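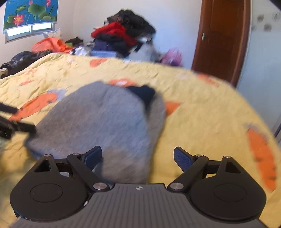 Yellow quilt, gray thing on top

From: Hanne Saarinen
To: trellum-neighbors
Date: 29th July
Subject: Re: Re: quilt weights and the guest bed question

Cauã Vasconcelos wrote:
> Has anyone washed a big cotton quilt at the Lightfoot
> laundromat? Mine is from June's yard sale and smells like
> somebody's attic. The machine says 12 pounds max and I don't
> own a scale that isn't for flour.

I have, Cauã, twice, and I'm still allowed in. Use the front loader by the window, cold, with half the soap you think you need. Then half that again. My first try came out so full of suds I could have shaved with it.

Weigh yourself holding the quilt, then without, and subtract. You will learn two things and only want one of them.

Drying is the long part. Low heat, 5 rounds, and take it out between each one to shake it. The dryer eats quarters like popcorn. If you have a fence, use the fence. Mine faces the Cernance Street bus stop, so people have opinions.

As for the attic smell, one wash got rid of most of it and the dog took care of the rest by replacing it.

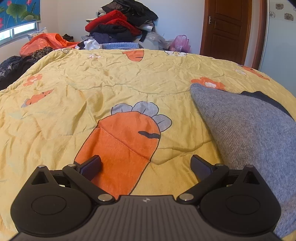
Cauã wrote back that the fence is out because of the neighbor's sprinklers, and does vinegar in the rinse do anything or is that just something aunts say?

It's something aunts say and it works. One cup. Don't put it in with bleach, please, we all like you.

Hanne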